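Notes for the Ganville library talk, small kitchens evening, 14th July

Okay, hi everybody! (Wait for the chairs to stop scraping.) Start with the Batier Street apartment, 400 square feet, one outlet in the kitchen. Get the laugh about the oven I kept sweaters in, then move on fast, I always stay there too long.

First bit: you don't need more cabinets. I spent $423 on shelving my first year and used it to store stuff I never cooked with. Ask for hands: who owns a fondue set? Leave time, people love this one.

Second bit is dinner on one burner. Rice first, lid on, wrap the pot in a towel and let it sit while you do everything else. Then eggs, greens, whatever's left over. My rent was tight back then and I got groceries down to $82 a week that November, mostly beans (say the bean thing, skip the lentil thing, it died last time).

Next slide.

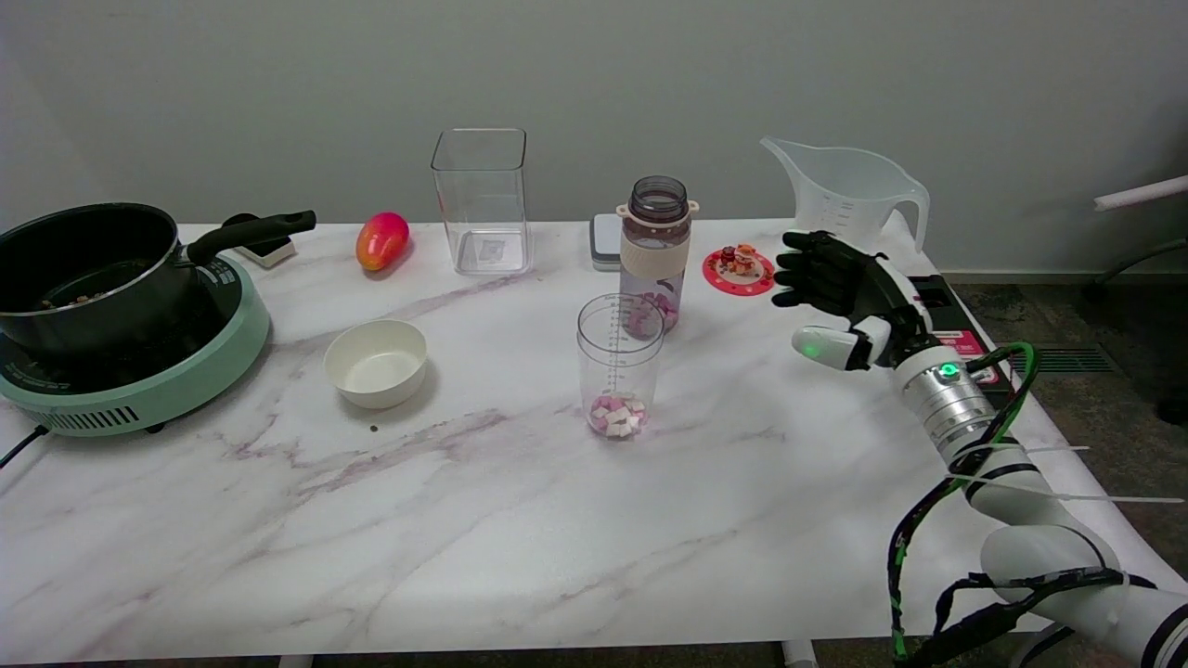 Tabletop induction cooktop with a nonstick saucepan.

Talk about pans now. A magnet should stick to the bottom, so bring the fridge magnet and pass it down the rows. Somebody will ask about cast iron: yes, it works, just lift it, don't drag it!

Then questions. If it's quiet, tell the burned oatmeal story. Sign-up sheet for the soup swap is by the door.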